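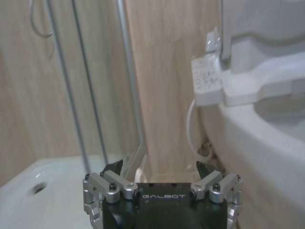 Figure 3. White toilet of the kind covered by the fixture survey.

3.2 Toilet replacement and household water use

Toilets were the largest single indoor use of water in the homes we studied before the rebate program began. The survey covered 3917 households in the Weerasinghe service area, all of them billed by individual meter. Apartment buildings with one shared meter were left out because their use could not be assigned to a single household. Homes with a private well were also left out, even where they paid a sewer charge.

Each household filled out a form listing its toilets, showers, faucets and washing machine. For toilets, the form asked for the year of installation, the flush volume if it was marked on the fixture, and whether the toilet had been repaired. Many people did not know the year. In those cases we used the year the bathroom was last remodeled, if the household could give one, and otherwise the year the house was built. This rule probably makes some toilets look older than they are. We return to the problem in Section 5.

Billing records came from the Finance department of the utility and were matched to the forms by account number. We used 30 months of bills for each account. Bills were issued monthly, but meters in the older part of the service area were read every second month, and the utility filled in the month between with an estimate. We combined these pairs before doing any analysis. Accounts that changed hands during the period were dropped, as were accounts with 3 or more months of zero use in a row.

The rebate was paid once per toilet after the household sent in a receipt. It did not require an inspection. Lutfa Ranasinghe, who read the draft form for us, pointed out that a household could claim the rebate and keep the old toilet in another bathroom. We added a question on this before the forms were mailed in December. Households that answered yes were kept in the sample but placed in a separate group, and they are reported on their own line in the tables.

Outdoor use makes the effect of a new toilet hard to see in summer bills. Lawn watering can change from one year to the next by more than a toilet could save. For this reason the main comparison uses winter bills only. A second comparison uses the full year and adjusts for rainfall and lot size. The two gave the same direction of change, although the full-year result was less precise.

Leaks were a further difficulty. A worn flapper can let water run into the bowl day and night, and a household with such a leak will show a large drop in use when the toilet is replaced, whatever the flush volume of the new one. We could not separate this drop from the savings per flush. Yu-ting Mok reviewed the written comments on the forms and marked those that mentioned a running toilet, but most households left the comment box blank. The savings given in Section 4 therefore include both effects.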